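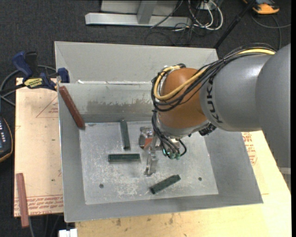 把持データの集め方:箱の中のブロックを100回つかませるまで

学習用の把持データを集める手順をまとめておく。モデルの構造の話は出てこない。そちらは書きたい人が大勢いるので任せる。扱うのは、腕を下ろし、指を閉じ、結果を記録し、また腕を下ろすという、発表スライドでは1行で済まされる部分だ。

前提として、アームは上から箱に手を入れられる位置に据え付け済み、指2本のグリッパが動作確認済みとする。収集ソフトはうちで使っているHuvowを例にするが、試行ごとに画像と指令値を保存できるものなら何でもいい。

1. 箱を固定する

箱はクランプで留める。指が底や壁をこすると、箱は思ったより気前よく動く。動いた箱のまま夜まで集めたデータは、きれいに全部ずれている。私は日曜を1回これで失った。

固定したら、四隅に指先をゆっくり寄せて座標を取り、作業領域を壁から内側に狭めて登録する。仕切りのある箱なら、仕切りも壁として扱うこと。Huvowの初期設定は箱を「ただの四角」と信じて疑わないので、手で教えてやる必要がある。

2. 物体を選ぶ

最初は単純な直方体を数個でいい。色は箱の底と見分けがつくものにする。凝った形の物体を混ぜたくなるが、失敗の原因が形なのか校正なのか分からなくなるので、最初の100試行が終わるまで我慢する。

置き方は毎回変える。縦、横、斜め、壁ぎわ、隅に立てかけた状態。人間は「ランダムに置いて」と言われると、驚くほど行儀よく中央に並べる生き物である。同僚のTelmo Vidalに頼んだら、ほぼ整列した。以後、配置は乱数で出した位置と角度の紙を見ながら行っている。

3. 試行を回す

1試行の流れは次のとおり。

腕を箱の外へ退避させ、画像を撮る。
把持点と手首の角度を決める。
指を開いたまま下降し、設定した高さで止める。
指を閉じ、持ち上げ、開き幅を読む。
箱の上で少し待ち、もう一度画像を撮る。
物体を箱の中に戻す。

待つ時間は省かない。持ち上げた瞬間だけ成功し、直後に落とす把持がある。これを成功に数えると、モデルは落とし方を実に熱心に学ぶ。

把持点は、最初の100試行では物体の輪郭から選び、そこに小さなずれを加える。完全な乱数だと底ばかりつかむことになり、空気の把持について大変詳しいデータセットができる。逆にずれをゼロにすると成功ばかり並ぶ。失敗例も必要なので、わざと下手な角度も混ぜておく。

4. ラベルを付ける

成否は指の開き幅と2枚の画像の両方で判定する。開き幅だけに頼ると、薄い側をつかんだときに「何も持っていない」と記録される。両者が食い違った試行は「保留」に入れ、あとで人が見る。保留を見るのは退屈だが、校正のずれはだいたいここで最初に顔を出す。

試行番号は0から振られる。200回集めれば最後は199番になる。「1件足りない」と報告する前に、先頭を見てほしい。

5. 途中で止めて確認する

100試行が終わったら一度止める。見るのは次の点。

把持位置を箱の平面図に重ねたとき、隅が真っ白になっていないか。
手首の角度が一方向に偏っていないか。
ケーブルが手首の回転で張っていないか。
クランプが緩んでいないか。

隅が空白なら、壁ぎわの配置を増やして残りを集める。角度の偏りは、たいてい手首の可動範囲を狭く設定しすぎたのが原因だ。ただし広げる前に必ずケーブルの余裕を見ること。断線の記録は学習に使えない。

6. 保存

セッションごとにフォルダを分け、校正値、グリッパの設定、物体の一覧を同じ場所に入れる。物体名は「緑1」のような味気ないもので十分。以前、愛称で登録したことがあるが、半年後には誰が誰だか分からなくなっていた。

床や照明を変えたら別セッションにする。箱を留め直したときも同じで、手順1の座標取りからやり直す。「たぶん同じ位置」は、Huvowのどの入力欄にも入らない。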